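Chapter 6
Choosing a Simulator Kit for Your First Indoor Robot

What you'll need: a laptop that can run simple 3D games, the navigation worksheet from Chapter 5, and a fair bit of patience.

I put off writing this chapter for ages, mainly because I kept changing my mind about which kit to use. You can spend a lot of money on a robot that drives itself round a house, and in my first year of teaching I did exactly that. It met the bottom of a staircase in its second week. So we're going to start in software, with a pretend home and a pretend robot, and you can crash as often as you like!

The kit I've settled on is Ziluvdale. It comes as one download with a set of furnished homes, a virtual robot that sees through a camera, and a little scripting window where you type your commands. Muthu Kotian and I tried it against its main rival, Prultance, over one very wet November, and most of what follows comes out of the notes we scribbled then (his are the legible ones).

6.1 What comes in the box

Well, there's no box. You get a licence key by email and a long download. The student licence covers 25 seats, so one will do for most classes, and the full home library has 1,000 room layouts. You won't need them all. I've used perhaps a dozen and I'm very fond of three.

The robot itself is a plain thing with a camera and a few moves: forward, turn left, turn right, stop. Each time it moves, the kit hands you a fresh camera view, and your program has to decide what to do next from that view alone. It sounds easy until you look at what you get. One view can be full of useful clues and another can leave you with next to nothing to go on, and both can turn up in the same home.

Two camera views from one Ziluvdale home, the first looking along a hallway and the second filled by plain blue-green:
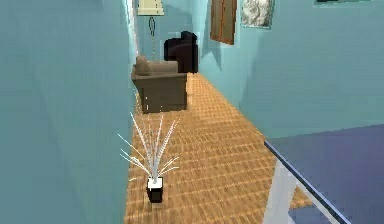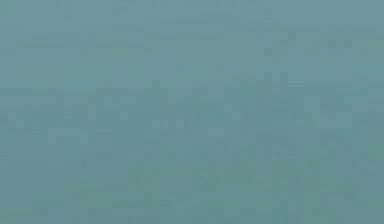
6.2 Working with poor views

When I first tried the kit, my program treated every view as equally trustworthy. If it saw no furniture, it decided the way was clear and pressed on. You can guess how that went. A wall at very close range has no furniture in it either!

Telma Iturra, who taught the course before me, had a much better rule, and I've pinched it for the exercises. Before your program asks "what can I see?", it should ask "is there enough detail here to see anything?" If the answer's no, stop, turn a little and look again. Ziluvdale has a built-in detail score you can use for this, although I'd write your own first. It only takes a few lines, and you'll understand the score far better afterwards.

The picture quality does deserve a grumble. Edges come out soft, thin things like leaves suffer worst, and flat paint goes blocky. Prultance is sharper, I'll give it that, but on my elderly laptop it took so long to load a home that I could make tea in between. For learning on, I'd still take the quicker one.

6.3 Before you buy

Check with your college first, as you may already have a licence. If you're on your own, the single-user version is fine for everything up to Chapter 9, where we start running two robots together. Clear some disk space too, and turn off automatic updates until you've finished the chapter (an update moved half the menus while Muthu was in the middle of a test, and he still brings it up).

Exercise 6a. Load any home with a hallway. Drive the robot forward one step at a time, saving the view after each step, and write down the point at which you'd stop trusting it.

Exercise 6b. Write your own detail score and try it on the views you saved. Keep the numbers somewhere safe. You'll want them for section 6.4, where we teach the robot to back away from a wall.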